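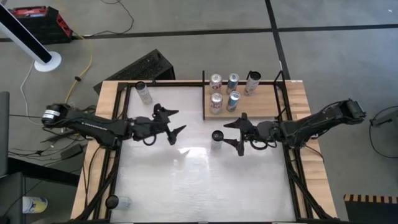
I have been trying to learn my grandmother's language for most of the winter, and I've reached the stage where I can order a coffee, apologize for my accent, and then understand not one word of what the person behind the counter says back to me. I'm told this is progress!

My grandmother, Clementina Mota, came over from a village in the north of Portugal when she was a young woman, and she did what a lot of people did then, which was to decide that her children would speak English and that would be the end of it. She kept Portuguese for the phone, for prayers, for arguing with my grandfather in the pantry with the door pulled shut, and for the dog. The dog understood more of it than my mother did. By the time I came along there were maybe a dozen words left in general family use, nearly all of them about food or about being a nuisance, and I grew up thinking a couple of them were English. I used one at school once, in front of everybody, and had to spend recess explaining what I'd meant.

So in February I finally signed up for the evening class at the Sutiscombe library, which I had been walking past on the bulletin board for years (the flyer was so faded I assumed the class had stopped running). We are taught by Horácio Serrano, a retired ship's cook with the most beautiful handwriting I have ever seen on a whiteboard. He writes a sentence up, lets us admire it, and then goes along the row making each of us say it until he is happy. He is not happy quickly. I said "pão" so many times that first evening that it came apart in my mouth and stopped being bread at all.

The nasal sounds are the trouble. If you have never tried them, imagine starting a perfectly ordinary vowel and then having second thoughts and sending it up through your nose. My classmate Lachlan Pryor, who is learning because his son married a woman from Porto and there are now grandchildren to be talked to, has given up on doing it delicately and just honks. Horácio says Lachlan's is closer than mine. I've been practicing in the car ever since, with the windows up.

What surprised me is how much I seem to remember without ever having learned it. We did kitchen words in the second lesson, and I kept getting there ahead of the sheet. Colher, spoon. Panela, pot. I couldn't have told you I knew them. Then we got to the past tense and whatever magic I had going left the building. There are 6 endings to learn for every verb if you do the full table, and Horácio insists on the full table, including the one he admits he hasn't heard anybody use outside of church.

I called my uncle Arnaldo to show off. Arnaldo is the last of the family who can really speak it, and I had written out what I wanted to say on the back of an envelope: good evening, uncle, how are you, I am studying Portuguese, it is difficult but I like it. He listened to the whole thing. Then there was a long pause, long enough that I thought the call had dropped, and he said in English, "Who taught you to talk like a bank?" Apparently I had been far too formal. You don't speak to your uncle that way, or you do if you're about to ask him for money. He gave me the version my grandmother would have used, which was half the length and sounded like somebody shelling peas, and I made him repeat it until he got tired of me.

We've talked most weeks since. I want to get this down while I remember it, because it has become my favorite part of the whole business. He'll start in Portuguese, slowly, for my benefit, and I'll hang on for as long as I can, and somewhere in the middle he forgets about me and speeds up and he's off, telling me about the road to the mill, or a neighbor named Hélder Correia who owned the only radio and charged the children a fig each to listen to it. I catch the nouns. Fig, radio, road, mother. I piece it together from those, and then he tells it again in English, and it's never quite the same story. The English one is shorter and the jokes have gone out of it. I hadn't understood before that he was funny. I've known the man all my life.

I did ask him about the nonsense word my grandmother used to call us when we were underfoot, the one that sounded to us like "Rerero." I had looked in two dictionaries and asked Horácio, who turned it over a few times and shook his head. Arnaldo laughed until he coughed. It isn't Portuguese at all, he says. It was the noise my mother made as a baby when she was pretending to be a truck, and it stuck, and then it got handed down to the rest of us along with the good tablecloth. So there I was trying to conjugate it.

A few things that have helped, for anyone else starting from the same place. I label things around the house, although I had to take the one off the fridge because my husband kept answering it. I listen to the radio while I do dishes and don't try to understand. I write 5 sentences a day in a notebook, very dull ones, what I ate and what the weather did. And I bought a secondhand children's book about a goat, which I can now nearly read straight through, apart from a page in the middle where the goat has feelings and uses the subjunctive.

Next term we're supposed to start on real conversation, in pairs, with no sheet. I've asked to be put with Lachlan. Arnaldo wants me to read him the goat book over the phone when I'm ready, and he's already warned me that he'll be stopping me when I get it wrong.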